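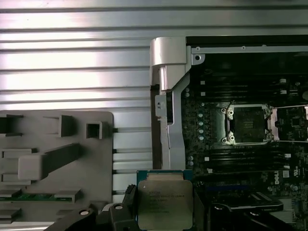 A Second Shift for Old Server Chips

Published 11/28/19

The trade in used server parts runs on small margins and a lot of handling. Tritulgate, a refurbisher in Wurumthorpe, took in 661 retired machines in October. Most came from offices and data rooms that had moved on to newer hardware. The cases were scratched and a few had lost their lids, but the processors inside were worth the trouble of getting out.

A server processor ages well. It has no moving parts, and it spends its life clamped in one place under a heat sink. When a company replaces its servers, the memory is often too old to be wanted and the drives are shredded under contract. The processor can go straight into someone else's machine.

Tritulgate sells its tested chips in trays of 22. Buyers are mostly small firms and schools, along with home users who want a lot of cores for little money. An older chip may bring less than the price of lunch. A better one from the same family can bring $115, and a matched pair with the right board sometimes reaches $300.

The work itself is plain. The lid comes off the case, then the air duct, then the heat sink. Old thermal paste tends to set hard, and a heat sink that won't let go should be warmed and twisted a little before it is lifted. Pulling straight up can bring the chip along with it, and that is how sockets get ruined.

On most server boards of the last several years, the pins are in the socket. The underside of the chip has only flat contacts. A bent pin may cost a memory channel or kill the board outright, so the shop treats the board as the more delicate half of the job. The retention bracket is opened in the order marked on it, and the chip is lifted by its edges.

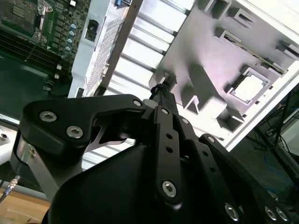
An open chassis, with the green motherboard and its metal retention bracket at upper left.

After that comes cleaning. The metal cap, called a heat spreader, is wiped until the printing can be read. The model string matters more than anything else on the part -- a single digit can mean a different core count, and the suffix can mean a different revision that some boards will refuse to start with. Chips with worn printing are read in a test board instead.

Testing takes longer than removal. Each chip is run under load overnight with every memory channel filled. Those that pass go into trays made by Hviid, a local molder. The shop used to wrap chips one at a time in anti-static bags, and stopped when corners kept getting chipped in shipping.

Boards are harder to sell. Many have odd shapes that fit only the case they came in, so Tritulgate keeps them together where it can and sells the two as a set. The rest go to Vorer, a metals recycler across town, which pays by weight and collects twice a month.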